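Neue Gemeinschaftsküche in Buzatu: Endlich Platz zum Abtropfen!

2. April 2023 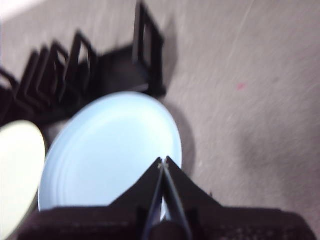 Seit diesem Wochenende wird im Nachbarschaftshaus Buzatu wieder gekocht, gegessen und natürlich abgewaschen. Fünf Monate lang war die Küche im Erdgeschoss geschlossen, im November hatte ein Rohrbruch den Boden ruiniert. Zur Wiedereröffnung kamen fast 300 Gäste, und die Schlange vor der Suppenausgabe reichte zeitweise bis auf den Hof hinaus.

Gekocht hat Margareta Matei mit ihrer Gruppe: Bohnensuppe, dazu Brot und hinterher Apfelkuchen (der war nach einer halben Stunde weg). Danach ging es an den Abwasch, und da zeigte sich, wie gut die neue Aufteilung funktioniert. Früher stapelte sich alles auf einem schmalen Brett neben der Spüle, jetzt gibt es eine richtig lange Arbeitsfläche und Abtropfgestelle, in denen die Teller aufrecht stehen können. »Ich habe zum ersten Mal gern abgetrocknet«, sagt Traian Lazăr und lacht.

Auch beim Geschirr hat sich etwas getan! Aus einer Haushaltsauflösung in Hestbridge kamen 270 Teile dazu, darunter Suppenteller, Schüsseln und Kuchenplatten. Einheitlich ist das alles nicht, aber auf den gedeckten Tischen sah es wunderbar bunt aus. Bezahlt wurde der Umbau zum Teil aus Spenden, allein beim Winterbasar waren 1364 Euro zusammengekommen.

Gekocht wird ab sofort jeden Donnerstag ab 17 Uhr. Wer mitschnippeln oder beim Abwasch helfen mag, kommt einfach dazu, Schürzen hängen neben der Tür. Für den nächsten Termin hat Mimoza Živković gefüllte Paprika angekündigt. Das Essen kostet drei Euro, Kinder essen umsonst mit.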